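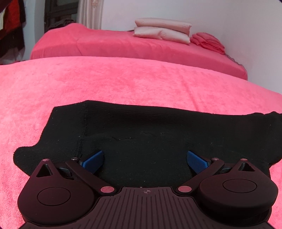

Zodwood Forums > Automation > Events and Visits
Thread: Flultik open day, anyone else go?

nrivera_shop
Posted Apr 11, 2018
Went to the Flultik open day on Saturday with two people from work. We run a small commercial laundry and sorting and pairing is where our hours go, so I wanted to see the garment handling side. Writing it up while I still have my notes.

The first hour was a talk by Siu-fong Chiu on how they collect handling examples. People do the chore by hand with a gripper tool, and the recordings are used to train the arm. Then a tour, then demos. The tour was mostly cable trays and a compressor. The demos were worth the drive.

The one I stayed longest at was socks. You hold the gripper yourself, bring the two blue pads down on either side of a bit of fabric, squeeze, lift, fold. A black sock laid flat on pink terry cloth is harder than I would have guessed. My first tries I kept getting the terry along with the sock. Lok-yiu Shek was running the table and told me to come in lower and slower. That helped some.

After that they ran the arm on the same job. It did 30 socks while I watched and dropped or misfolded 9. They said so out loud and wrote it on the board, which I appreciated.

Anyone else there? I missed the afternoon session.

millhand
I was there for the afternoon. It was towels on a flat table, no socks. Much better results but towels are easy. Hotels have had machines for flat goods for years. I asked what the arm does with a fitted sheet and got a long answer that came down to "later."

ceeliao
Cheuk-hei Liao here, I helped at the sign-in desk so take this with that in mind. The fitted sheet question came up in every session. Later is the right answer. They are doing small items first.

millhand
Fine, but then don't put "household linen" on the flyer.

ceeliao
I'll pass that on. I didn't write the flyer.

tbrook_52
9 out of 30 is bad. My pairing table has two part-timers on it and if they missed that many I'd be hearing from customers. What was the cycle time?

nrivera_shop
I didn't have a watch on it. Slow. A person would lap it easily. Nobody from Flultik claimed it was ready to sell. It was a demo of where they are.

tbrook_52
Then I don't see what a laundry gets from going.

nrivera_shop
I got a better idea of what to ask the next vendor who walks in with a slick video. That was worth a Saturday to me. You may feel different.

pengl
Lai-ching Peng, I teach the evening maintenance course and brought students. Question for anyone who tried the hand tool. Did you find the pads gripped ribbed knit better than smooth? One of my students thought so and another said the opposite. We only had a few minutes each.

nrivera_shop
I only did the one kind of sock. Fine ribbed knit. The pads have a texture to them and I had no trouble holding on once I had hold of the right layer. Picking up one layer was my whole problem.

drybarrel
Pads are the part that wears. We have a Reinholz pick unit on polybags and I change pads more often than anything else on it. Ask them about lint too. Black socks shed and pick up everything. If the pads fill up with fuzz the grip goes.

pengl
I did ask about wear. The answer was that they wipe them down and swap them when they look bad. No interval yet.

drybarrel
So they don't know. OK for a lab. I'd want a number before I bought one.

millhand
Agree with drybarrel. Also the linkage. More pivots, more play once it has some hours on it. I'd like to see one of those hand tools after a year of use.

ceeliao
The recording count on the slide was 1322 as of that morning, spread over several tools. I don't know how many each one has done. I can ask.

tbrook_52
1322 what? Socks?

ceeliao
Recordings. One recording is one pick and fold, start to finish. All item types together.

tbrook_52
Doesn't sound like a lot.

pengl
It isn't, for cloth. Cloth never lands the same way twice. My students got that point faster from ten minutes with the tool than from my slides, so I'd go again.

wendell_k
Was there a charge? Ikenov wanted 900 a head for their two-day thing and I said no.

nrivera_shop
Free. You sign up by email. Parking was on the street and it filled up early. Coffee but no lunch.

ceeliao
Next one is planned for December. Sign-up will go on the same page as before. And about the tool hours, I asked Siu-fong and they only started logging by tool last month, so there is no good figure for the older ones.

drybarrel
Thanks for checking. Put me down for December and I'll bring a worn Reinholz pad for them to look at.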